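# About Selline

We teach people to cook. That's the short answer, and it has been the short answer since we opened our doors with four hobs, one very heavy mixer and a waiting list we hadn't expected. Selline is a small cookery school for adults who eat every day and would like to enjoy it more, and we love what we do.

Most of what we teach is plain home cooking: soups, bread, beans, a good roast, a pie that holds together when you cut it.

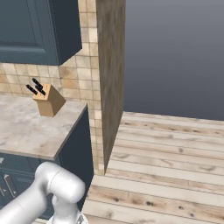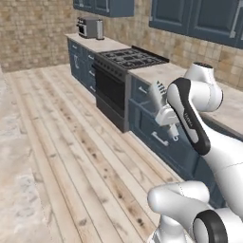
Kitchens with beige tiles and blue-grey cabinets.

## How we started

Selline began as an evening class above a bakery on Tomance Street. The baker went home at two in the afternoon and the room upstairs was free until morning, so we asked if we could borrow it. The first course was six evenings on bread and soup. Everyone who came to the first evening came to the last, and most of them asked what was next – so we wrote a second course, and then a third (fish, which the bakery was very patient about).

We outgrew the upstairs room in the end. These days we have our own place at the bottom of the hill, with a teaching kitchen, a long table for eating at and a garden that gives us herbs, rhubarb and far more courgettes than anyone has asked for.

## What a course is like

Classes are small, and everybody cooks. You won't sit in rows watching someone else chop an onion. You'll chop the onion, probably several, and by the third week you'll be quick at it and wondering why it ever seemed a chore!

We cook for the first part of the evening and then sit down and eat what we've made, including the bits that went wrong. A flat loaf still makes good toast. Some of our best talks about yeast have happened over a loaf like that.

You don't need any experience. We've had people who had never boiled an egg, and people who had cooked for big families for years and wanted to learn pastry properly at last. They get on very well at the same table.

Courses running now:

- **First Steps** – knives, eggs, stock, rice, three sauces
- **Bread at Home** – tin loaves, flatbreads, rolls and a sourdough starter to take away
- **The Bataineh Table** – lentils, stuffed vegetables, pickles and slow-cooked lamb, named after the family who gave us the recipes
- **Pastry Without Tears** – shortcrust, rough puff and choux
- **Cooking for One** – our newest course, and already a favourite with the teachers

## The recipe library

Over the years our students have brought in recipes from home, on cards, on the backs of envelopes, once on a length of wallpaper. We keep them all. There are 641 in the library now, typed up and tested, and anyone who has taken a course can borrow the folders. The marmalade section alone could keep you busy until spring.

We'd love more. If your grandmother made something with 300 g of flour and "enough" milk, bring it along and we'll work out together what enough means.

## Lellitum

Lellitum is our lunch club, which meets in term time and is open to anybody, student or not. You pay what you can. There's always a soup, a loaf and something sweet, cooked by whichever class is furthest along. It's noisy, the chairs don't match, and it's the part of the week we look forward to most.

## Joining us

New courses start in September, with shorter ones through the year. Places are booked by phone or at the front desk, and the full list of dates is on the courses page. Bring an apron, a box for leftovers and an appetite.

*Page updated February 23, 2025*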